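# Wornero 2410 Benchtop Finish Oil

Wornero 2410 is a wiping oil for interior wood: work tables, desks, shelves, counters and stair treads. It is a blend of linseed oil and a hard wax, thinned enough to go on with a rag. It dries to a low sheen and keeps the color of pale woods closer to what you started with than plain linseed does. You will still see some warming, mostly in the first few months.

We sell it in a small can for repairs and a large can for whole rooms. Both are the same product. The old recipe, 2479, was dropped in July 2022 when the drier in it became hard to get. If you have an unopened can of 2479, you can use it up and put 2410 over it later without sanding back to bare wood. Don't mix the two in one container.

## What it works on

- Maple, birch, ash, beech, oak, cherry and walnut
- Pine and spruce, with an extra coat on the end grain
- Bamboo, if the factory finish has been fully removed
- Veneer, as long as you sand lightly

It is not meant for outdoor furniture or shower rooms. On oily tropical woods, test a corner first and give it two days before you decide. Some pieces stay tacky.

## Putting it on

Sand to 180 grit. Going finer makes the surface feel nice but the wood takes up less oil, and the finish wears sooner. Vacuum the dust, then wipe with a dry cloth.

Stir the can from the bottom. Don't shake it. Pour a small amount on the wood and spread it with the grain using a cotton rag or a white pad. Leave it for 15 minutes, then wipe off everything that hasn't soaked in. Go over it a second time with a clean rag, and check the edges and the underside, where drips collect.

Let it dry overnight in a room with some air movement. Rub lightly with a gray pad and repeat. Two coats are enough for a shelf. A table that gets daily use should have three.

Rags soaked in this oil can catch fire on their own as they dry. Lay them flat outside or put them in a metal can of water with a lid. Do this the same day.

## Wear and touch-up

Benedito Caldeira runs the test tables in our Lavomham shop and rubs each one 4000 strokes with a weighted felt block before a batch goes out. The block tells us less than ordinary use does. Tables get books dragged over them, and people lean on the same edge every day. The dull patches show up there first.

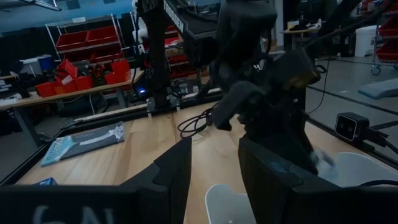

When a patch goes dull, you don't need to redo the whole surface. Clean it with soap and water, let it dry for a day, and rub in a teaspoon of oil with a gray pad. Feather it out past the worn spot and wipe it off as before. On pale wood the repair may look darker for a week or so – leave it alone and it will even out.

Water rings usually come out the same way. Black marks from iron are a different problem and need oxalic acid before you oil again.

## Cans and storage

Both sizes have a screw lid. The 800 milliliter can replaces the Oláh tin we used to buy in, which rusted at the seam. Once a can is open, the oil starts to skin over. Moving what's left to a smaller jar helps, and so does wiping the threads before you close it. Keep it above freezing.

Dalva Cavalcanti answers questions about older finishes, including anything sold under the Titileo name. Send her the number on the bottom of the can and a note on what wood you have. Orders placed before noon ship the next working day. Large cans go by ground only.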